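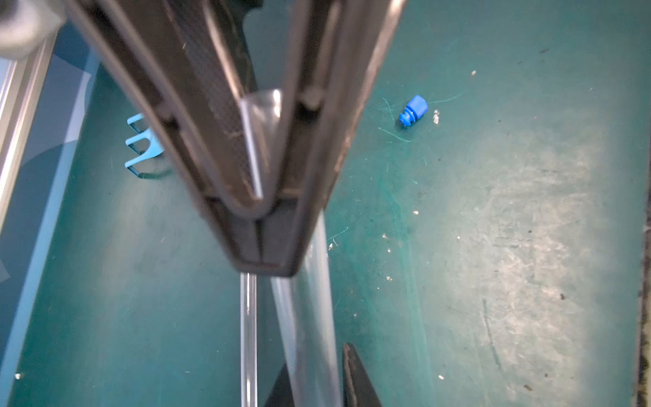

Somebody in the back row asked last time why we'd spend a whole week on this when the machines will be doing all our chores by Christmas anyway. Fair enough, let's talk about it!

I'm a fan of these things, but I'm also the one who still folds my own laundry. Take bendy stuff. A steel bolt stays the shape it was when you grabbed it, and clear tubing doesn't (plus it's see-through, so half the time a camera is looking at the bench behind it). The Clinard paper in your packet logged 345 tries at pushing a hose onto a fitting, and the grip was the easy part – most of the misses came from the free end wandering off.

Jarkasby had the same trouble with dish towels in July. Their best run took 60 seconds a towel, and my kid beats that while complaining.

**For next class**

- Read Clinard, section 2, and skip the math if it scares you
- Pick one chore at home and write down every spot where something bends, slips or hides
- Bring a guess: would you let the Gorico arm do it with you out of the room?

Handouts are on the Fakir page, same password as before.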